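Moving a district's math practice online
2018-04-12

When the Rosside schools began using Gitbridge, a web-based practice program for middle school math, 326 students were in the first group. By December the number had grown to 1196. Mitali Saha runs the rollout and still teaches one seventh grade section.

"I wanted to keep a class of my own," she says. "I see what the kids see when a page won't load."

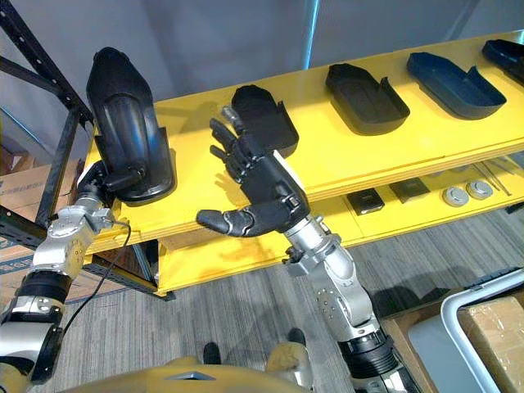

What teachers asked for

The first request was for shorter sets. Students were being given up to 20 problems a night, and many quit partway through. Saha had the sets cut, and teachers now choose which skills to assign.

Training was harder to arrange. Stisent, the company that supplies the program, offered a webinar. Saha asked for someone to sit with teachers during their planning periods instead. 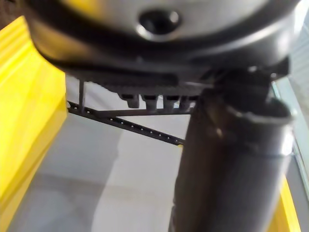
Bastos, at the high school, would have liked that help a year earlier, and says the reports still take too long to read.

Saha agrees about the reports. "There are columns I have never used," she says. She prints one page per class and leaves the rest.

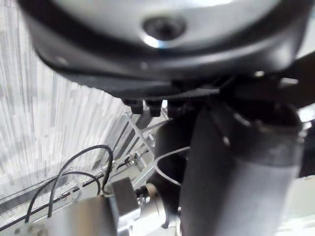
Home access is the next problem. A survey found 115 students without a reliable connection, and the district is lending hotspots through the school libraries. Saha also keeps paper copies of every set in her room.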